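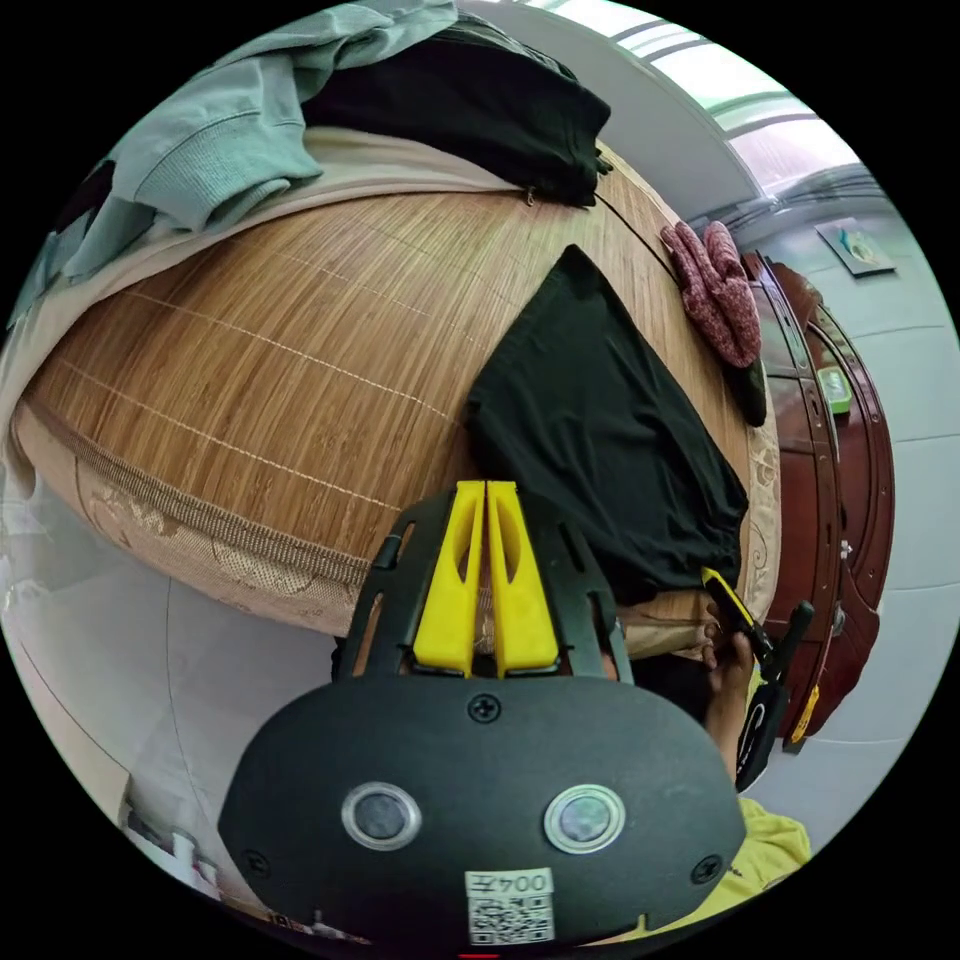
Clothes on the bamboo mat, black T-shirt included.

How to Give a Cat a Pill
By Wondimu Derese, 6 Jun 2018

My cat Lema weighs less than a Thanksgiving turkey and has beaten me in more fights than I care to list. In April the vet put her on a thyroid tablet, twice a day, presumably for as long as we both shall live. Below is the method we settled on. It works on most mornings.

What you need

The tablet. A spare tablet, for when the first one goes under the stove. A bath towel you have no feelings about. A needleless syringe with a little water in it. A treat the cat would sell you out for.

Before you start

Ask your vet whether the pill can be split or crushed. Some can't, and a few shouldn't be handled with bare fingers, so get a straight answer and write it on the bottle. Ask too whether it can go in food. If it can, try that first and skip the rest of this page with my envy.

Pick a small room and shut the door. Mine is the bathroom. Do not announce yourself, rattle the bottle, or use the special voice.

Step 1. Wrap

Lay the towel flat, set the cat in the middle facing away from you, and bring one side snugly over her back and under her chin. Then do the other side. You want a burrito with a head. If you can see a paw, so can she. Keep it loose enough that she breathes easily.

Step 2. Tilt

Put your weaker hand over the top of her head, thumb and finger at the corners of the mouth, and tip her nose gently toward the ceiling. The lower jaw usually drops a bit by itself.

Step 3. Drop

With the other hand, open the jaw and place the pill as far back on the tongue as you can, in the center. Off to the side is where pills go to be spat out later, behind a couch.

Step 4. Close and chase

Close her mouth, let her head come level, and stroke her throat. Slip the syringe into the cheek and give the water slowly, a little at a time. Dry tablets can stick on the way down and irritate the throat, so don't leave this part out. A lick of the nose generally means she has swallowed.

Step 5. Pay up

Treat, immediately.

If it goes wrong

Stop after three tries and come back in 27 minutes or so. If she drools, foams, or spits it out half melted, call the clinic before giving another. The same goes for a missed dose: don't double up on your own authority.

Emmanuel Kioko, who looks after Lema when I travel, gets the whole thing done on his lap without a towel. I have asked him not to talk about it.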